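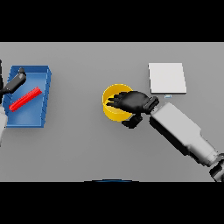
4.2 Critérios de registo

A norma interna da Osetti exige que cada episódio simulado declare o estado inicial da mesa antes de qualquer movimento. Das 2,000 execuções revistas em Drestow, 55 omitiam esse campo, quase sempre com a palavra "standard" no lugar — termo que cada operador interpretou com admirável liberdade. A Figura 2 mostra dois instantes da tarefa: o copo amarelo ora ao centro da mesa, ora à direita, com o tabuleiro azul à esquerda em ambos.

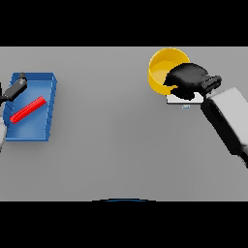

Staniforth propõe que a posição do copo seja anotada em relação ao tabuleiro, e que a mão direita tenha uma pose de repouso definida por escrito. O protocolo Fliletti já o pedia na versão 4, em anexo que poucos abriram.

Figura 2. Vista superior da mesa simulada em dois instantes, com a barra vermelha dentro do tabuleiro.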